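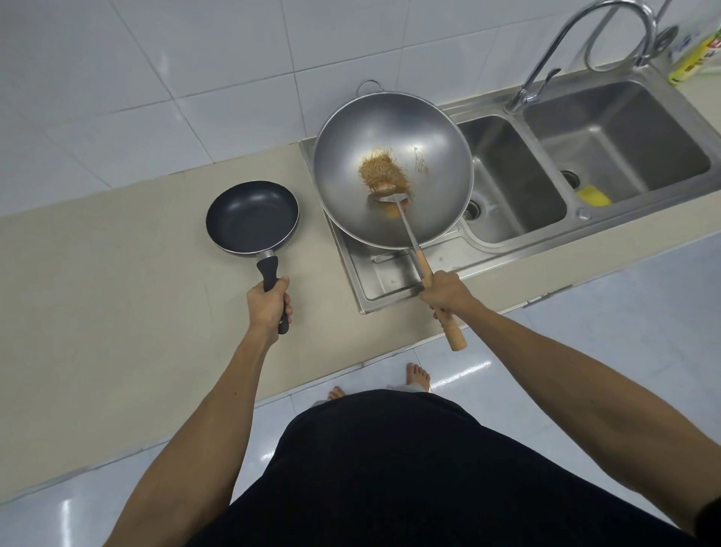 Abb. 3: Kleine Pfanne und Wok mit Speiserest am Spülbereich.

Besonders aufschlussreich ist der Umgang mit dem Wok: Der Rest wird mit dem Pfannenwender geschoben, während die andere Hand bereits eine Pfanne hält. Solche Überlappungen fanden wir in 102 von 318 Sequenzen -- ein wunderbar reicher Befund! 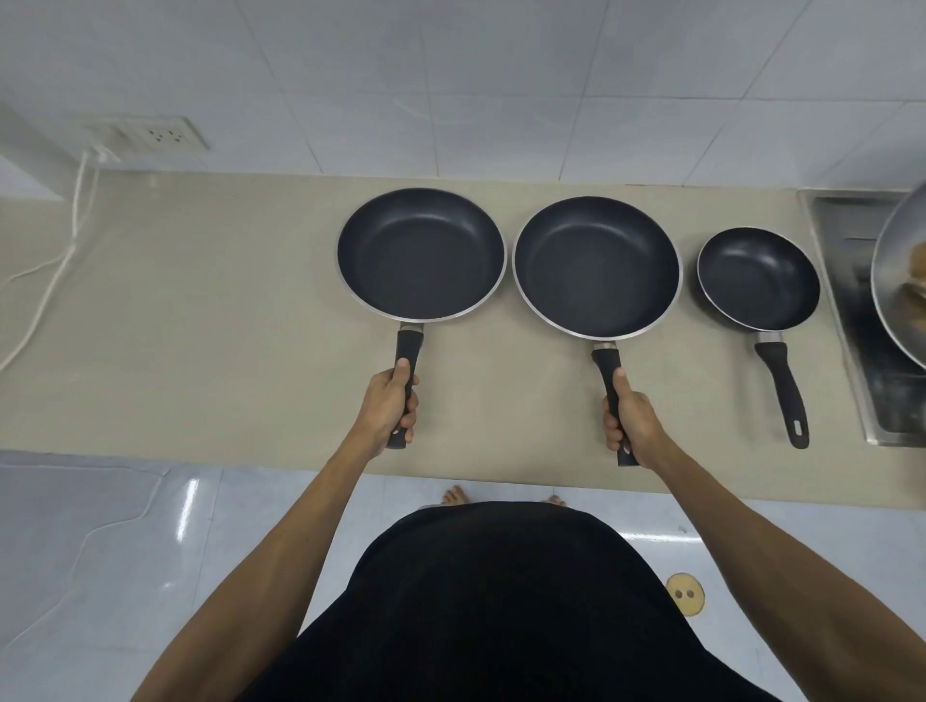
4.2 Paarweises Greifen

Pfannen ähnlicher Bauart werden erstaunlich gern zu zweit gegriffen, je eine pro Hand.
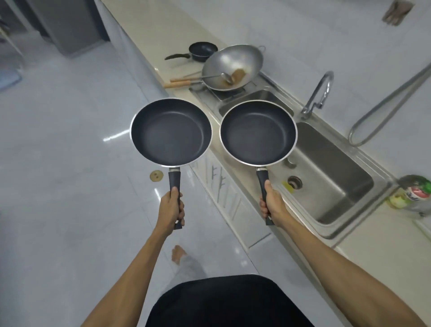

Marlene Honorato

Die Stielhaltung verdient dabei eigene Aufmerksamkeit: Der Daumen liegt oben auf, die Kochfläche zeigt nach oben.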